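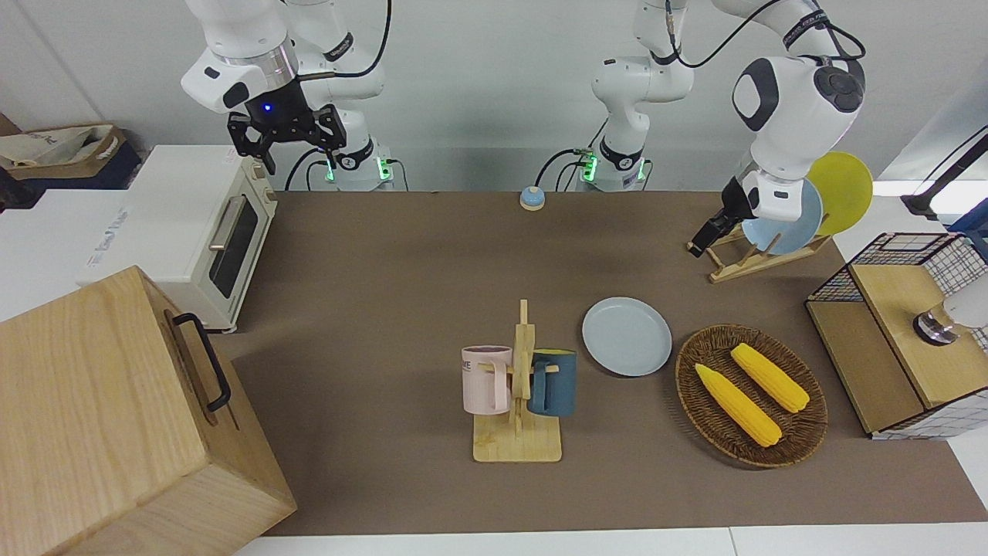

Dandum launches a kitchen range for people who own one worktop and would like to see it again

For release: February

Dandum, the kitchenware firm known chiefly to its own customers, has announced Dollano, a range of small storage pieces for the sort of kitchen an estate agent calls "efficient". It goes on sale at the end of the month through the company's website and in 17 independent shops.

The range starts with the two things most households already own and are faintly cross with: the mug stand and the dish rack. Dollano's mug stand is wooden, with a flat rectangular base, an upright post and short pegs. The rack is in light wood with slanted slats, and plates stand up in it, as plates should. Neither connects to a phone.

Dandum asked 294 customers what they kept on the worktop and why. The first question produced long answers. The second produced rather short ones, of which "it lives there" was the most popular by some distance.

"We had a lovely presentation ready about the future of the kitchen," said Nurhan Uçar, head of product at Dandum. "Then we read the replies and found that what people wanted was somewhere to put a plate down. So we cancelled the presentation and made a rack."
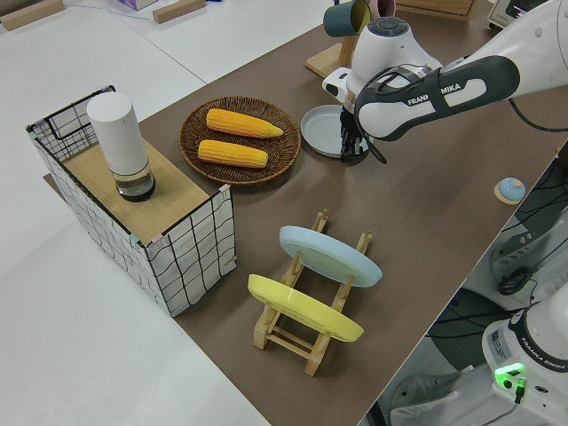

Storage and serving

A fabric-sided basket in white, printed with a black wavy grid, has a black wire frame along the top. Lay a board across it and the basket becomes a shelf, tall enough to raise a bottle off the worktop and polite enough to hide whatever went in underneath. Dandum has no view on what that might be.

The round woven tray will hold corn on the cob between pan and table, or fruit, or the post. In the survey it was usually the post.

Plates come in yellow and in two quiet blues that the design team can tell apart and would like some credit for.

The first batch runs to 1,560 pieces across the range, 742 of them mug stands, a decision that Ms Uçar describes as "confident" and the warehouse describes in other terms. Finishing and packing are handled by Öztürkmen, Dandum's long-standing workshop partner.

Retailers can order through Trirkis, which distributes the range. Press samples may be requested from the Dandum press desk before 4 pm. Please say which blue.

ENDS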